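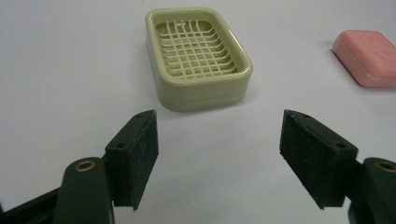

Fig. 2. Jabonera Vundel con rejilla y pastilla de jabón.

Puesta en uso

1. Apoye la jabonera en una superficie plana. El borde de la bañera no cuenta, por mucho que lo parezca.
2. Compruebe que la rejilla asienta bien por los cuatro lados.
3. Coloque el jabón sobre la rejilla - encima, no al lado.
4. Vacíe el fondo cada lunes.

Nota: admite pastillas de hasta 90 mm de largo.

Precaución: no lavar a más de 62 °C. La jabonera aguanta poco el calor y el jabón, menos.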